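Waste Sorting in Shared Student Housing
Project report, group 4: Soledad Cervantes, Eetu Rautiainen, Inês Loureiro
Supervisor: Clodagh Tully

1. Background

The Takovby residence has 80 rooms and one collection point per building. Mixed waste is collected weekly, and the housing office pays by weight. Our task was to estimate how much of the mixed waste could have gone into another stream.
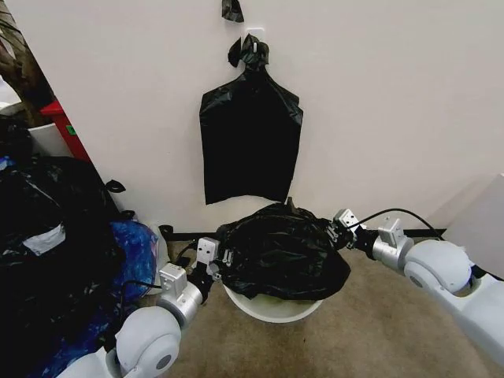

Residents were told about the study in June by a notice in the stairwell. Participation was optional, and 30 rooms signed up.

2. Method

Each room kept its mixed waste separate for the study period. Bags were labeled with a room code, weighed on a luggage scale and sorted by hand into paper, food, plastic packaging and residual. Liquids were poured off before weighing — this lowers the food figure slightly.

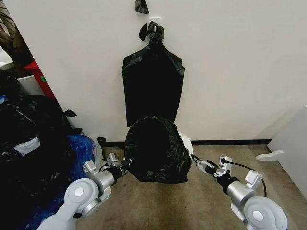 Figure 2. Black bag on a wall hook, second bag below.

The scale was checked against a known weight before each session. Two bags split during transport and were left out.

3. Results

The total sorted mass was 157 kg. Food waste was the largest fraction, followed by plastic packaging. Paper was low in all rooms, probably due to the paper container next to the mailboxes.
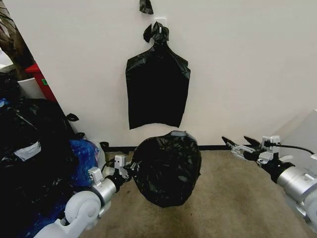
4. Sources of error

Rooms that volunteer may sort better than average. Codes on three bags were unreadable, and these were counted in the total only.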